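Floreck Hatis 200 Blood Pressure Monitor

Model 459, upper arm, with standard cuff

If your doctor has asked you to keep an eye on your blood pressure at home, you have probably already spent an evening looking at monitors and wondering why there are so many of them. We have been there too, and we made the Hatis 200 for people who would like to press one button, sit still for a minute and get a number they can read without hunting for their glasses.

The cuff goes on with one hand, which matters a great deal if you live alone or your fingers are a little stiff in the morning. A colored line shows you where it should sit on your arm, and the screen lets you know if it is too loose. Once it is snug, press the big round button and let it do its work. The cuff fills slowly - none of that sudden hard squeeze that makes everybody tense up and spoils the reading.

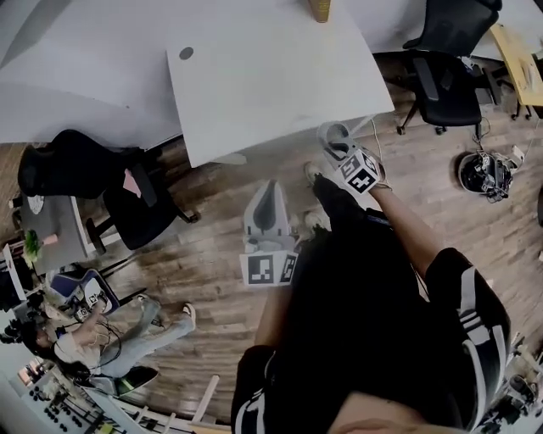

At a white table, both hands busy.

The Hatis keeps 200 readings in its memory, each with the time of day, so you can look back over your mornings and evenings and take the whole list along to your next appointment. If two of you share the monitor, there is a switch on the side for a second user, and your numbers will stay separate. You can also send everything to the free Ots app on your phone, though you certainly don't have to, and plenty of our customers are very happy with a pencil and the little paper log we put in the box.

For the best results, sit with your back supported and both feet on the floor, and rest quietly for 5 minutes before you start. Skip the coffee until afterward if you can bear it! Please don't change any medicine on the strength of a home reading without talking to your doctor or nurse first.

In the box
Hatis 200 monitor
Standard upper arm cuff
Dremar soft carrying case
Four AA batteries
Paper log and large-print guide

Good to know
Weight without batteries: 502 grams
Warranty: 5 years on the monitor, one year on the cuff
Larger and smaller cuffs are sold separately - measure around the middle of your upper arm before ordering, and write to us if you fall between two sizes. We are always glad to help you choose.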